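# 第2章 つやのある面、つやのない面

前の章では、光がまっすぐ進むということを、影の話を通してずいぶんゆっくり見てきました。ろうそくの影、街路樹の影、それから洗濯物の影まで持ち出しましたから、影はもう当分いいという方もいらっしゃるでしょう。この章では、光が何かにぶつかったあとの話をします。まっすぐ進んできた光も、いつかは壁や机や人の顔にたどり着きます。そこで光がどうなるかによって、私たちの目に映る世界の様子はほとんど決まってしまいます。

少し個人的な話から始めさせてください。私がまだ学生だったころ、Tilgateという小さな町に下宿していました。下宿の一階は家具の修理屋で、主人のダルヴァ・カマルゴさんは、朝の七時にはもう作業場に出て、古い食卓や椅子の脚を磨いていました。私は二階の部屋で光学の教科書を読みながら、下から聞こえてくる紙やすりの音で目を覚ますような暮らしをしていたわけです。

ある朝、階段を下りていくと、カマルゴさんが塗りの終わった天板を窓のほうへ傾けたり戻したりしていました。何をしているのですかと尋ねると、「窓を見ているの」という返事でした。天板を見ているのに、窓を見ている。妙な言い方だと思いましたが、隣に立ってのぞき込むと、たしかに天板の中に窓がありました。窓枠の十字もあり、その向こうの屋根の線もあります。ところが天板の右のほうへ目を移すと、屋根の線がふっとにじんで、どこが屋根でどこが空なのか分からなくなるのです。カマルゴさんはその場所に指で小さな丸を描いて、「ここはもう一度」と言い、また紙やすりを手に取りました。

当時の私は反射の法則を暗唱できました。試験でもそこそこの点を取っていたと思います。それでも、塗りの出来ばえを映り込んだ窓の輪郭で調べるという方法は、一度も思いついたことがありませんでした。この章を書くにあたって、私の頭にいつもあったのはあの朝の天板です。

## この章で学ぶこと

章の終わりまで読み進めると、次のことが自分の言葉で説明できるようになります。今の時点で分からない言葉があっても、どうぞ気にせず通り過ぎてください。

- 入射角と反射角の意味と、その測り方
- 鏡のような反射（正反射）と、散らばる反射（拡散反射）の違い
- 同じ面が、見る角度によって光って見えたり、くすんで見えたりするわけ
- 黒い面のほうが、映り込みに気づきやすいことがあるわけ
- 透明なものが、なぜ見えるのか

用意していただきたいのは、よく磨いたスプーン、白い紙、色の濃い下敷き、懐中電灯、分度器です。懐中電灯は、光の幅がなるべく狭いものが使いやすいでしょう。

## 2.1 光がはね返るということ

私たちは毎日、はね返った光ばかりを見て暮らしています。自分から光を出しているものは案外少なく、太陽、電灯、炎、画面といったところでしょうか。それ以外のほとんどのもの、たとえば今お読みになっているこの紙も、机も、湯のみも、飼い猫も、どこかから来た光を受け取って、その一部を私たちの目に送り返しているおかげで見えています。試しに夜、雨戸を閉めて電灯を消してみてください。猫はいなくなったわけではありませんが、どこにいるかは鳴き声に頼ることになります。

光のはね返り方を考えるときには、面に垂直な線を一本、頭の中に立てておくと便利です。この線を**法線**と呼びます。床に立てた旗ざおを想像していただければよいでしょう。光がやって来る向きと法線とのあいだの角度が**入射角**、はね返っていく向きと法線とのあいだの角度が**反射角**です。

初めて学ぶ方がよくつまずくのは、角度を面から測ってしまうことです。気持ちはとてもよく分かります。目に見えるのは面のほうで、法線は想像の産物ですから、つい見えるほうから測りたくなるのです。けれども、面が曲がっているときのことを考えると、法線から測る習慣をつけておいたほうが、あとでずっと楽になります。スプーンの腹のような曲面でも、ある一点を決めれば、そこに法線を一本立てることができるからです。

さて、よく磨かれた平らな面では、次のことが成り立ちます。

> **反射の法則**　入射角と反射角は等しい。また、入射する光、反射する光、法線の三つは同じ平面の上にある。

前半は有名ですが、後半は忘れられがちです。もし後半がなければ、光は角度さえ守れば横へそれてもかまわないことになってしまい、鏡に映った自分の顔はとても見られたものではなくなるでしょう。顔のことは後の節でもう一度扱います。

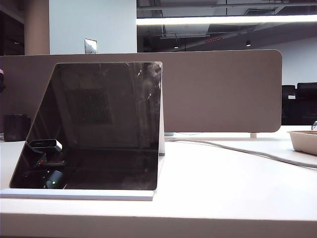
この法則を確かめるのに、大がかりな装置はいりません。白い紙の上に直線を引き、その線に沿って小さな鏡を立てます。部屋を少し暗くして、懐中電灯の光を紙の上に這わせるように当てると、入ってくる光の筋と出ていく光の筋が紙に現れます。それぞれの筋に鉛筆で印をつけ、鏡を外してから分度器を当ててみてください。角度が少しずれたとしても、がっかりすることはありません。光の筋には幅があり、鉛筆の線にも幅があります。筋の真ん中をねらって印をつける、というだけで結果はかなりよくなります。

ひとつ注意があります。家庭にある鏡の多くは、ガラスの裏側に金属の膜がついています。光はガラスを通り抜けて裏の膜ではね返り、もう一度ガラスを通って戻ってきますから、紙に引く直線は鏡の表の面よりも裏の面に合わせておくほうがうまくいきます。私は初めてこの実験を人前でやったとき、そのことをすっかり忘れていて、聴衆の一人だったハリシュ・パルさんに優しく教えてもらいました。パルさんは長く理科を教えてきた方で、そのあと、お茶を飲みながら鏡の話をずいぶん聞かせてくれました。おかげでこの節は最初の原稿の倍の長さになりました。

### やってみよう：壁と鏡とボール

光を扱う前に、ボールで感じをつかんでおくのもよい方法です。廊下の壁に向かって、ゴムまりを床の上で斜めに転がします。まりが壁に当たる場所に立って見下ろすと、来た道と行く道が、壁に垂直な線をはさんでだいたい左右対称になっているのが分かります。

だいたい、と書いたのは、まりには回転があり、壁との摩擦もあるからです。光にはそういう事情がなく、平らな鏡に当たったときの振る舞いはまりよりもずっと行儀がよいのです。廊下でやるときは、花瓶をどけておいてください。

## 2.2 でこぼこの面では何が起こるか

反射の法則を習った人が次に抱く疑問は、たいてい決まっています。白い紙だって光をはね返しているのに、どうして顔が映らないのか、という疑問です。これはとてもよい質問で、私はこの質問が出るまで授業を先に進めないことにしていました（出ないときは自分で手を挙げて自分で聞きました）。

紙の表面は、手で触るとなめらかに感じられます。ところが拡大して見ると、細かな繊維がからみ合っていて、山あり谷ありの複雑な地形になっています。上空から見た森を思い浮かべるとよいかもしれません。遠くからは緑のじゅうたんのように見えても、近づけば一枚一枚の葉が別々の方向を向いています。

光がそういう地形に降り注ぐと、どうなるでしょうか。ある光は斜面の東側に当たり、すぐ隣の光は西側に当たります。それぞれの場所では、それぞれの法線に従って、律儀に反射の法則が守られています。ただ、法線の向きが場所ごとにばらばらなので、はね返った光もばらばらの方向へ出ていくことになります。さらに紙の場合には、繊維のあいだに入り込んだ光が何度も向きを変えてから出てくるという事情も加わります。こうして光があらゆる方向へ散らばることを**拡散反射**といい、これに対して、鏡のように決まった方向へそろってはね返ることを**正反射**、あるいは**鏡面反射**といいます。

拡散反射という名前には、どことなく残念な響きがあります。鏡になりそこねた面、という感じがするのでしょう。けれども、もし世の中のものがすべて正反射しかしなかったら、と考えてみてください。本のページは照明の像を映すばかりで、字を読むのにも首の角度を工夫しなければなりません。教室のどの席からも黒板の字が読めるのは、チョークの粉が光を四方八方に配ってくれているからです。

ボグラールカ・ヘゲドゥーシュさんは、Pirkdaleの町で看板を描いている職人です。以前、仕上げにつやを出すか消すかをどうやって決めるのですかと聞いたことがあります。ヘゲドゥーシュさんの答えは、看板の前に立つ人よりも、看板の向かいに何があるかを見る、というものでした。向かいの建物に大きな窓があると、午後になってそこから照り返しが来る。つやのある看板だと、その時間だけ店の名前が白く飛んでしまう。だから同じ通りでも、南側の店と北側の店で塗料を変えることがあるのだそうです。

夕方にその通りを歩いてみたところ、古いつやありの看板が一枚、ちょうど白く飛んでいました。ところが二、三歩進むと、何ごともなかったように字が現れます。正反射の光は決まった方向にだけ強く出ていきますから、その道筋から目が外れれば、あとは拡散反射の穏やかな光が残って、字が読めるようになるわけです。

## 2.3 中間の面たち

ここまで、鏡と紙という両極端を並べてきましたが、身のまわりのものの多くはその中間にあります。塗装した机、タイル、りんごの皮、革靴、よく使い込んだ木のしゃもじ。こうした面では正反射と拡散反射が同時に起こっていて、その混ざり具合が、つやの印象を作っています。

りんごを一つ、窓の近くに置いてみてください。赤い丸の上のほうに、白っぽく光る場所があるはずです。この白い場所は皮の表面での正反射によるもので、りんごの赤とはほとんど関係がありません。窓の光が白ければ白く見えますし、夕焼けの光なら夕焼けの色になります。いっぽう、りんごらしい赤い色は、皮の中へ少しもぐり込んだ光が、赤以外の色をいくらか失って出てきたものです。表面ではね返った光と、中をくぐって出てきた光。一個のりんごを見ているつもりで、私たちはその両方を重ねて受け取っています。

頭を左右に動かすと、白い場所はりんごの上をつるりと滑っていきます。赤い色のほうは動きません。絵を習っている方なら、ハイライトの位置が描いているうちにずれてしまって困った経験があるでしょう。あれはりんごのせいでも腕のせいでもなく、椅子の上で姿勢を変えたせいであることがほとんどです。

金属は少し事情が違います。金や銅の表面では、はね返る光そのものに色がつきます。銅の鍋に映った窓は、いくらか赤みを帯びて見えるのです。この違いの理由は第二部で電子の話をするまでお預けにしておきますが、絵の具で金属を描く人たちは、理屈が分かるずっと前から、ハイライトの色を変えるという方法でこのことを扱ってきました。

### 黒いものはなぜよく映るか

黒い下敷きと白い下敷きを並べて、それぞれに自分の顔を映してみると、たいていの人は黒いほうがよく映ると答えます。黒は光を吸い取る色だと習ったばかりの人には、ずいぶん理不尽に思えるでしょう。吸い取ってしまうのなら、映る分など残らないはずではないか、と。

ここで、表面ではね返る光と中をくぐって出てくる光を分けて考えたことが役に立ちます。下敷きの表面がどちらも同じくらいなめらかなら、表面での正反射の強さは、黒でも白でもほとんど変わりません。違うのは中から出てくる光のほうです。白い下敷きからは拡散した光がたっぷり出てきて、顔の像はその明るさに埋もれてしまいます。黒い下敷きでは中に入った光がほぼ吸い取られてしまうので、表面の弱い像だけが残り、はっきり見えるのです。昼の空に星が見えないのと、よく似た話です。星は昼も同じように光っていますが、背景の空が明るすぎるのです。

同じ理由で、夜の電車の窓には車内がよく映ります。昼間も映り込みの強さはほぼ同じなのに、外の景色が明るいので気づきません。トンネルに入ったとたんに自分の顔が現れて、あわてて髪を直したことのある方は多いはずです。

喫茶店Bezerraの窓際の席で、私はよくこの現象を眺めながら原稿を書きました。日が傾くにつれて通りの景色が少しずつ薄れ、店の中の電灯が一つ、また一つと窓ガラスに浮かんできます。どの瞬間に入れ替わるのか見きわめようと思うのですが、いつも途中でコーヒーが来てしまうのでした。

## 2.4 透きとおったものを見る

透明という言葉を辞書で引けば、向こうが透けて見えること、というような説明が出てきます。では、完全に透明なものは見えるのでしょうか。向こうがそっくりそのまま見えるのなら、そこに何かがあることに気づけないはずです。それなのに私たちは、コップや眼鏡やガラスの花瓶を、たいてい苦もなく見つけて手を伸ばします。

手がかりは大きく分けて二つあります。一つは表面での正反射です。ガラスも透明なプラスチックも、当たった光の大部分を通しますが、ほんの一部は表面ではね返します。その弱い光が、電灯や窓の小さな像となって表面にのっています。もう一つは屈折で、向こう側の景色がずれたり、ゆがんだりすることです。屈折は次の章でじっくり扱いますから、ここでは名前だけ覚えておいてください。

透明なものの縁や角がとくに目立つのは、この二つが狭い場所に集まるからです。平らな板の真ん中では、法線の向きがどこも同じなので、光る場所は一か所か二か所に限られます。縁や角では法線の向きが急に変わるため、部屋のどこかにある光源のうち、どれか一つくらいはうまくこちらの目へ届けられる場所が見つかります。コップの口がきらりと輪になって光るのはそのためです。

もう一つ、見る角度も大切です。ガラス板を真正面からのぞくと反射はごくわずかですが、目を板すれすれまで下げていくと、反射はどんどん強くなり、最後にはほとんど鏡のようになります。静かな池でも同じことが確かめられます。足もとの水はよく透けて底の石まで見えるのに、遠くの水面には向こう岸の木が映っています。

タイース・マセドさんはTretotiaという小さな出版所で図鑑の編集をしている方で、透明な生き物の絵をどう印刷するかにいつも頭を悩ませています。くらげの絵では、体そのものを塗ろうとするとどうしても白く濁ってしまう。そこで背景を先に仕上げ、その上に縁の光とわずかなゆがみだけを置いていくと、急に透きとおって見えるのだそうです。見せていただいた校正刷りには、20種類のくらげが並んでいました。どれも縁の線の太さが少しずつ違っていて、その違いを説明するマセドさんの声は、話すほどに速くなっていきました。

### やってみよう：コップを隠す

1. 透明なコップを一つ、白い紙の前に置きます。部屋の明かりはいつも通りで結構です。
2. コップの輪郭のうち、明るく見える部分と暗く見える部分を、別の紙に簡単に写し取ります。上手に描く必要はありません。
3. 白い紙を黒い紙に取り替えて、もう一度同じことをします。さっき暗かった縁が、今度はどう見えるでしょうか。
4. 片目をつぶり、目の高さを少しずつ下げながら、光る点がどちらへ動くかを追いかけます。動く速さは、コップの胴と口とで違うはずです。
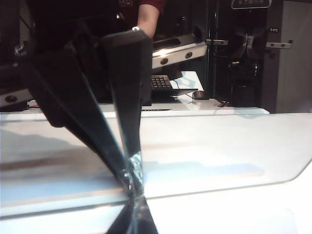
## 2.5 数で考えるつや

ここまでは、よく映る、にじむ、白く飛ぶ、といった言葉だけで話を進めてきました。言葉で十分なことも多いのですが、離れたところにいる人どうしで面の仕上がりを相談しようとすると、どうしても数がほしくなります。

そこで、簡単な勘定をしてみましょう。面に光の粒が100個やって来たとします（光を粒と呼んでよいのかという問題は、しばらく目をつぶってください）。そのうち何個が正反射の方向へ出ていき、何個がそのほかの方向へ散らばり、何個が吸い取られて戻ってこないか。この三つの内訳が分かれば、その面の見え方についてかなりのことが言えます。

よく磨いた金属の鏡なら、大部分が正反射の組に入ります。新しい白い紙なら、大部分が散らばる組です。黒い布では、ほとんどが吸い取られる組になるでしょう。どの場合にも、三つの組を足せば元の100に戻ります。下敷きのように裏へ光が抜けるものでは、透過という四つ目の組を加えてください。足し算が合わないときは、どこかで光を数えそこなっています。

実際の塗装面では、正反射の方向のすぐ近くにも、いくらか光がにじみ出ます。カマルゴさんの天板で、屋根の線がぼやけていたのはこのためです。面のうねりや細かな傷によって法線の向きがわずかにばらつくと、一点から来た光が、一点に見える像を結べなくなります。つまり、つやには少なくとも、どれだけ強く映るかという面と、どれだけくっきり映るかという面があることになります。強く映るけれどぼやけている面もあれば、弱いけれどもくっきりした面もあります。先ほどの黒い下敷きは後のほうの仲間です。

ヤムナ・アルヴァさんは塗装見本を集めている方で、手元の札は1,000枚を超えるそうです。一枚ずつ裏に塗料の配合と磨いた回数が書いてあり、引き出しの中では色の順に並んでいません。つやの順なのです。初めて見たときは、赤の隣に緑があり、その隣に灰色があるのがいかにも乱雑に思えました。けれども引き出しを半分ほど開けて斜めから眺めると、手前から奥へ向かって、窓の像がだんだんくっきりしていきます。私はしばらく引き出しを開けたり閉めたりしていて、アルヴァさんに笑われました。

## 章の前に考えておきたいこと

本論に入る前に、次の三つについて、今の考えを短く書き留めておいてください。正しいかどうかは問いません。章を読み終えたあとで、同じ紙の余白に書き足していただきます。

- **ぬれた道路は、乾いた道路より暗く見えます。ところが夜、向かいから車が来ると、ぬれた道路のほうがまぶしく感じられます。** 同じ道路がなぜ両方の顔を持つのでしょうか。2.3節の黒い下敷きの話が手がかりになります。
- **すりガラスに水をつけると、その部分だけ向こうが見えるようになります。** 水はガラスの表面の何を変えたのでしょうか。屈折を使わずに説明できるところまで書いてみてください。
- **スプーンの腹とくぼみとでは、映る顔の向きが違います。** 曲面の上の何か所かに法線を立てて、図を描いてみてください。うまく描けなくても、その図はとっておいてください。2.7節で使います。

書き終わったら、先ほどのスプーンと懐中電灯を手元に置いて、次の節へ進みましょう。最初に調べるのは平らな鏡で、分度器はここからすぐに使います。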